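Re: [floor-list] picking cells and the spring roster

Obed Annan wrote:
> Can someone who was in the 2 pm meeting tell the rest of us what was
> said? We on nights got a one-page sheet and that's it. The sheet
> says the cells at Multow will "absorb small item picks" and that
> hours are "under review". Does absorb mean our hours? And who is
> going to stand at the thing when it stops, which it does.

Obed, all – quick one, I'm on break and the tablet is at 9 percent.

Was there, took notes, can't read half of them. What I have:

The cells go live in March on the small goods line. Snacks, sachets, travel size stuff. Not the heavy side, not returns. Returns stays by hand "for the foreseeable", their words, make of it what you want.

Target per cell is 1240 picks a shift. The trial at Gilterberg got 613 on the first run and 594 on the second, so it went down, and when I asked why I got a long answer about packaging. Shiny wrappers, soft bags, anything that lies flat on cloth. We could of told them that for free.

Hours. No cuts before summer, that was said out loud and Amoah is supposed to put it in writing. I haven't seen it in writing. Please don't repeat it as settled until we do.

What changes for us is mostly the job itself. 2 people per cell, one clearing jams and one doing what they call teaching. Teaching is you hold the gripper and do the pick yourself, over and over, so the machine has something to copy. You also reset the goods in between and mess them up again on purpose. It's slower than picking and your wrist knows about it by lunch. No pay grade for it yet. I said there should be one. It got "noted".

Also the rate boards. If you are on teaching your picks don't count toward your rate, but the board doesnt know that, so right now it shows you at zero. Lulitden say they will fix the board. Until then write your cell number and times on the paper log and get a lead to sign it. Every time, not just when you remember.

The soft goods setup, small packets on a cloth with the two grippers: 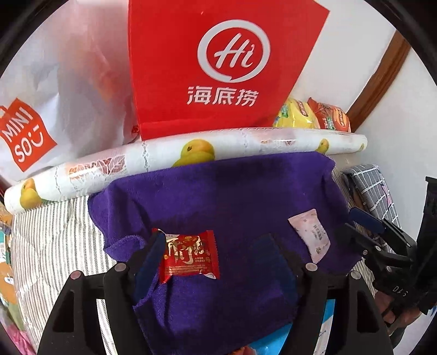 Obed came back to me on this while I was typing, saying that nights have been doing teaching for a while now with no log at all, paper or otherwise, and he wants to know if those hours can be put in after the fact. I don't know. Good question, I will ask. If you are on nights send me your dates from memory, even rough ones, and keep a copy.

Next meeting same time, 2 pm, upstairs. They want one person from each shift. Nights still has no name down – Obed, is it you? Need it before the sheet goes up.

Back on the line now, will anwser the rest tonight.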